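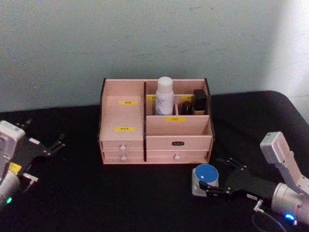

**FOR IMMEDIATE RELEASE**

**Skosa members watch a two-armed robot put small things away, and keep their checkbooks closed**

*Buying group publishes its own notes from the Zurow open day in Llanos*

LLANOS, March – Skosa, the buying group for 385 independent pharmacies, repair counters and small supply shops, today released its account of an open day held by the robot maker Zurow at its Llanos workshop. Members were invited to see Grikitz, a two-armed system that Zurow is pitching to small businesses as "a second pair of hands for the back counter."

Skosa's position after the visit is simple. The machine can do some of what was promised. It did so slowly, on a table that had been set up for it, with Zurow's own people standing close by. The group will not negotiate a member discount on Grikitz this year and advises its members against signing a lease on the strength of a demonstration.

"We get a lot of invitations like this one, and most of them come with sandwiches," said Santino Zúñiga, who handles equipment purchasing for Skosa. "I went because members kept asking me about it. I'd like them to have something to read besides the brochure."

**What was on the table**

Zurow chose sorting and putting away as the main task of the day. The work took place at a table covered in black cloth, where a light pink wooden desktop organizer with open compartments and small drawers had been fitted with yellow labels. The robot was to pick up small containers and place them in the right compartments, then open and close drawers on request.

Skosa has no quarrel with the choice of task. Putting small items back where they belong eats up staff time in nearly every member shop, and it is the job that tends to get left until closing. A machine that did it well would find buyers in this group.

The organizer itself drew more comment than Zurow may have expected. It is the kind of thing that sits on a desk at home. Member shops keep their stock in steel drawer cabinets, pull-out bins, wall racks and, in a few cases, cardboard trays that have been in use longer than the current owners have. Asked whether Grikitz had been tried on any of these, a Zurow engineer said work on steel cabinets was "well along." No cabinet was shown.

Members also asked about the cloth. Zurow explained that a plain dark surface helps the cameras pick out objects, and said the system would in time cope with ordinary counters. Skosa notes that ordinary counters are what its members own.

**What the robot did**

The demonstration ran for 90 minutes, including a pause while one arm was restarted. During that time Grikitz was asked to complete 24 placements. By Skosa's tally, it finished most of them without help. In 4 cases a Zurow employee stepped in, either to set a fallen item upright or to move something that had ended up in the wrong compartment.

Zurow disputes the tally. The company says two of those cases should be left out on the grounds that the items had been placed on the table badly to begin with. Skosa has kept them in. Items in a shop are placed badly all the time, usually by a person with a customer waiting.

The grip was the best part of the day. Each arm ends in a pair of black fingers, and they took hold of small cylindrical containers with more care than several members had expected. Nothing was crushed. When the robot carried an item across to the organizer it held it steady, and the motion looked smooth enough that a couple of visitors put their phones away and just watched for a while.

The drawers went less well. The small round knobs on the organizer gave the fingers trouble, and on more than one try the arm pulled at an angle and the drawer stuck. Zurow described this as a known issue. Members were told that handles of a different shape would solve it, and one asked whether the handles were included in the price. They are not.

Speed was the other sore point. Zúñiga, who worked a parts counter before he joined Skosa, said he could have cleared the table between two sips of coffee.

"I don't say that to be rude," he said. "Slow is fine if it works overnight and I don't have to be there. So I asked them if it could work overnight with the door locked. The answer was that they'd recommend somebody be on site. Well, then I'm paying somebody to watch it."

**Who was doing the work**

Skosa asked Zurow before the visit to say plainly when the robot was acting by itself and when it was being guided by a person. The company agreed, and for the first part of the demonstration it kept to this. An employee announced each change.

Later on the announcements became less regular. After one especially neat placement, which got some applause, a member asked who had been in control. There was a short conversation among Zurow staff, and the answer was that the arm had been guided by hand from the next room. Skosa does not believe anyone set out to mislead the visitors. It does believe that applause should go to the right party, and it would like future demonstrations to use a light or a sign that anyone can see from the back of the room.

Zurow told members that guided sessions are how the system learns, and that every one of them makes the next unguided attempt better. That may be so. No figures were offered to show how much better, or how many sessions a new customer would have to sit through before the machine could be left with a fresh set of containers.

**Labels, look-alikes and the question of mistakes**

Several of the visitors run pharmacies, and they came with a narrower set of questions. They wanted to know whether Grikitz reads the labels on the compartments and the containers, or whether it goes by shape, size and color.

Zurow's answer was that it uses "a combination." Pressed on this, the engineer said the system had been taught the layout of the demonstration organizer ahead of time. Members then asked for two of the labels to be swapped. Zurow declined, saying it would rather do that at a later event when it could be prepared properly.

Skosa regards this as the most useful exchange of the day. A machine that has memorized one box is of little help to a shop that changes its shelves every season, and in a pharmacy, two bottles of the same size can be very different things. Skosa's advice to pharmacy members is firm on this point: Grikitz should not be given any task involving medicines, and Zurow's staff, to their credit, said the same when asked directly.

**Costs that did not come up until lunch**

The presentation gave a monthly lease price. Over lunch, members learned that the price leaves out installation, the table, replacement fingers, and the support plan that Zurow requires for the first year. Skosa has asked for a complete written quote covering all of these and will send it to members when it arrives. As of this release it has not.

Members also asked what happens to the camera recordings made in their shops. Zurow said recordings are used to improve the product and that customers can opt out. It could not say whether opting out changes how well the system performs. That question has been put in writing too.

**What would change Skosa's mind**

The group is open to a second look. It has sent Zurow a short list of conditions for a return visit:

- The demonstration takes place in a working member shop, using that shop's own storage and counter.
- Visitors may swap labels, move items and knock things over without notice.
- A clear signal shows at all times whether a person is guiding the arms.
- The full cost is handed out on paper before the robot is switched on.

Zurow has replied that it welcomes the feedback and is "excited to continue the conversation." It has accepted the condition about the signal. It has asked for more time on the others.

Two member shops have offered to host. One of them has the worst back counter Zúñiga says he has ever seen, and he has recommended it.

"I'd be happy to be wrong about this," he said. "I've been wrong before – I told people not to bother with label printers. But I want to see it deal with a drawer that sticks and a shelf somebody else messed up. If it can do that, I'll call them myself."

**For members**

The full notes from the Llanos visit, including the placement tally and Zurow's objections to it, are available through the member office. Members who have already been approached by a Zurow sales representative are asked to forward any quote they have received, with or without their shop's name on it. Members who have signed a letter of intent should contact the office before paying a deposit.

**About Skosa**

Skosa negotiates prices on equipment and supplies for independent shops. It takes no commission from manufacturers and paid its own travel costs for this visit.

**Press contact:** Santino Zúñiga, Equipment Purchasing, Skosa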